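Gripper trials: flat pads against grooved pads

The comparison of finger pads on the two-finger gripper is finished, and the arm is back on the shared schedule. Riku Ikeda and Noura Karam ran 302 grasps over three pad types: the flat matte pads we have used since September, a grooved pad from Plaseck, and a soft molded pad from Sasaki. Force limit, closing speed and wrist camera settings were held fixed for all three.

Thin objects gave the most trouble. A rod with a flattened end can be picked up by the paddle or by the shaft, and the two cases behave differently. Held by the paddle, the rod stays upright in the jaws but the tip sits far from the contact point, so a small rotation at the pads becomes a large error at the tip. The flat pads had 47 failed grasps in total, most of them on shaft grasps. The grooved pads did better on shafts and worse on anything with flat sides.
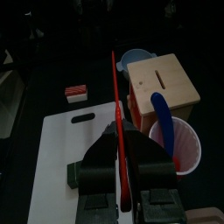

Wrist camera view with the red rod held by its wide end, tip up near the slotted wooden box.

The wrist camera is a separate issue. With a long object in the jaws, part of the workspace behind it is hidden, and the fingers cover more at the bottom of the view. Black fingers on a black tabletop also make the finger outline hard to segment. Manju Upadhyay is testing a second mask that uses jaw position from the controller – results so far are good when the jaws are nearly closed and poor when they are wide open.

The flat pads stay on as the default. The grooved set is in the tool drawer, labeled, with its own offset file. Load that file before homing, or the closing width will be off by 3 mm. The Sasaki pads tore at the mounting holes and have been sent back.

Logs for all runs are in the Flastetti folder. Questions about the mask go to Manju, everything else to Riku.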